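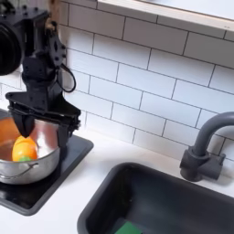
Setting up the pick-from-pot task
Puvdale Robotics Club, build notes
Posted 19th September by Selina Stöckli

This site uses cookies to remember your settings. Accept | Manage

These steps cover the kitchen bench task for the fall term. You need a calibrated arm, the parallel-jaw gripper and the steel pot. Leave the stove unplugged throughout.

1. Place the pot on the black stovetop plate and put the orange toy inside, left of center.

2. Check the cable at the wrist. It should hang in a loose loop with enough slack for a full wrist turn. If it pulls tight at either limit, re-tie it before going on.

3. Home the arm, then set the speed cap to 6 percent. Valentin Charpentier's config file has this as the default, but older copies do not.

4. Jog the gripper to a point 300 mm above the counter. Open the jaws fully.

5. Lower the arm until one finger is inside the pot and the other is outside the rim. Stop with the inner fingertip just above the toy. The outer finger must not touch the stovetop - it is the longer reach and will hit first.

6. Save this pose as "rim_straddle". It is used for the rim grasp and as a reference for the toy grasp.

7. For the toy grasp, raise the arm clear of the rim, close the jaws to slightly wider than the toy, and come down inside the pot. Save as "toy_pre".

8. Run each grasp 8 times and log the result. Keep the raw logs.

Polished steel gives poor depth readings. If the toy position jumps between readings, lower the exposure and repeat step 7. Typical settling time is roughly 400 ms.

Send logs to Stavros Makris before the next session. Pose files go in the Lacson folder, under your own name.

Subscribe to the club newsletter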